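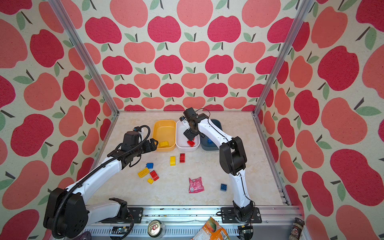

Malar
Two-arm sorting bench with swap-in walls

Overview | How it learns | Results | What's in the kit | Questions

Malar is a complete tabletop bench for people who want to study how two robot arms learn to sort things from demonstrations. It grew out of a research question we couldn't leave alone: if you teach a pair of arms to sort building blocks by colour, how much of what they learn is really about the blocks, and how much is about the wall behind them?

That sounds like a small question. It has kept us happily busy for a long time, and the bench is what we built so that we could ask it properly, over and over, with everything else held still. Other groups began asking for the drawings, then for the parts, and now there is a page for it.

The task

Coloured blocks lie loose on the table. Bins stand in a row along the back: yellow, white and dark blue. The yellow blocks belong in the yellow bin, the blue blocks in the blue bin, and the red blocks go in the white one. We chose that last pairing on purpose. A policy that has only learned "put the thing in the bin that looks like it" gets two colours right and comes unstuck on the third, and you find out very quickly which sort of policy you have.

Either arm may take any block. We don't split the table down the middle or tell the left arm to stick to yellow. The two reaches overlap over the bins, so the arms have to learn to share the space there, and this is where most of the interesting behaviour comes from. A good run has one arm over its bin while the other is busy at the one next door, with neither of them waiting for long.

We also leave ordinary things among the blocks. A crumpled snack packet on the table is part of the task: it should be left where it is. The bright colours on food packaging make it a much better distractor than the grey foam shapes we started with, which the arms ignored from the first day and taught us nothing.

How it learns

The method is called Fluter, and the idea fits in a paragraph. You record demonstrations by guiding the arms through the task. Between demonstrations you change the wall covering. During training, Fluter pairs up moments from different recordings where the arms are in nearly the same pose and doing nearly the same job, and asks the network to give both moments the same internal description, whatever is on the walls. The rest is plain imitation learning: given what the camera sees and where the joints are, predict the next short stretch of movement for both arms together.

The pairing step is the part Ankica Dumitrescu worked out, and it's lovely in its simplicity. Earlier versions tried to cut the background out of the picture before the network ever saw it. That worked until a bin or a cable crossed a busy bit of pattern, and then pieces of the robot went missing too. Pairing needs no cutting out. The joint angles say which moments match, and the network sorts out for itself what the two pictures have in common.

Both arms are predicted by one network. We did try a network for each arm, with a small message passed between them. It trained faster and looked fine on single blocks, but over the bins the arms were forever giving way to each other, like two people in a corridor. With one network the hesitation largely goes away.

Why the wallpaper

Patterned walls are harder than plain ones, and some patterns are far harder than others. Stripes are easy. Small flowers are easy. Big, round, strongly coloured shapes are the hard ones, and our favourite is the apple print: rows of raspberry and coral apples on cream. The apples on the back wall shrink to something much nearer the size of the things on the table, the ones on the side walls look huge because they're so close, and the darker of the two colours sits uncomfortably close to the red blocks for a network that hasn't learned to be choosy.

An arm trained against a plain wall and then shown the apples will sometimes lean towards the back wall with its gripper open. The first time we saw it do this Anil Murthy stopped the run, walked round the bench, and ordered four more rolls.

Results

All figures below are from our own bench, with the apple walls fitted and never shown in training. A trial is one full table, cleared or not cleared. A table counts as cleared when every block is in its correct bin, neither arm has been stopped by the safety limit and the distractors haven't been picked up.

Training set: 1000 demonstrations
Wall coverings used in training: 24
Tables cleared, plain imitation, one wall covering: 23 per cent
Tables cleared, Fluter, all training walls: 69 per cent

We're delighted with that gap, and we'd like to be clear about what it does and doesn't show. Part of the gain comes simply from the variety of walls. If you take the same recordings and leave out the pairing step you land somewhere in between, and exactly where depends a good deal on the random seed. The pairing step raises the score and makes it steadier from one training run to the next. We care about the second of those at least as much as the first.

It also tells you that a fair number of tables still aren't cleared. The failures fall into a few families:

Blocks side by side. When two blocks of different colours stand next to each other close to the bins, the gripper may come down across the pair and take hold of both, or neither. This is the commonest failure and we don't have a good answer yet.

Blocks on end. A square block standing on end can be knocked over by the fingers on the way down. The arm usually recovers, though it costs time.

The far right. A lone block out near the lower link of the right arm is awkward for that arm to reach, as it has to fold back on itself. The left arm would sometimes be the better choice and the policy rarely makes it.

Full bins. We haven't trained for heaped bins at all. Please don't expect it to cope.

What's in the kit

Two arms with black parallel grippers, white links and black joint housings. They arrive assembled and matched as a left and right pair.

Front rail in silver aluminium, slotted along its length, with black mounting plates. The arms can be slid closer together or further apart. Our results use the spacing marked in the setup sheet, and if you change it you'll need to record again.

Controller boards, mounted on the rail. Wiring is left open and easy to get at. People who like tidy benches may wish to add their own covers, but we change things so often that ours have long since gone in a drawer.

Enclosure posts in aluminium, with clips for wall panels on three sides. Changing all three panels takes a couple of minutes once you've had some practice.

Table panel, pale beige with a faint marble-like veining. It gives a little visual texture without shouting.

Bins in yellow, white and slate blue, and a mixed bag of building blocks in red, yellow and blue, in several sizes.

Wall panels for training, plus the apple print as the held-out test set. Please keep the apples out of your training data if you'd like to compare your numbers with ours!

Software: recording tools, the Fluter training code, our trained weights and every demonstration we used, including the clumsy ones. A desktop computer with a decent graphics card is not included.

The camera mount is fixed and looks down over the bench from the front. It's stiff by design. We learned that a camera nudged by a finger's width can undo an afternoon's work, so the bracket bolts on and has no adjustment to be tempted by.

Setting up

Allow a morning. The rail goes on first and must sit square to the table edge, then the arms, then the posts. Run the alignment routine before fitting the walls, as it's much easier to reach round the back without them. Bins go along the rear edge, slightly left of centre, touching each other.

Keep the cable hose on the left arm loose enough to form a full loop. If it's pulled tight the wrist fights it at the end of its travel, and the policy will learn to avoid the yellow bin. We lost most of August to this.

Questions we're often asked

Can I use my own objects?
Yes, please do. Anything light that fits between the fingers is worth trying. You'll need fresh demonstrations, but far fewer if you start from our weights.

Do I have to use patterned walls?
The bench works perfectly well with plain ones, and that's a sensible place to begin. The patterned panels are there for when your plain-wall results start to look too good.

Does Fluter work with one arm?
It does, and the code has a switch for it. The gain is smaller in our hands.

Has anyone else repeated the results?
The group at Pisport have run the full set on their own bench with their own lighting. Their scores came out a little under ours with the supplied weights and level with ours after retraining. The Begović workshop, who make the rail and posts, keep a bench running as well and have been wonderfully blunt about our mounting plates, which are now on their third design.

Will there be a version for soft objects?
We're trying cloth squares at the moment — they're a great deal of fun and nothing about them is ready.

Ordering and loans

Benches are built in small batches. Teaching departments can borrow one for a term, and we're glad to hear from schools too. Send a note through the contact form saying what you'd like to sort, how much table you have and whether you need the arms or only the enclosure and panels. Ankica answers questions about training and data, Anil anything with a bolt in it.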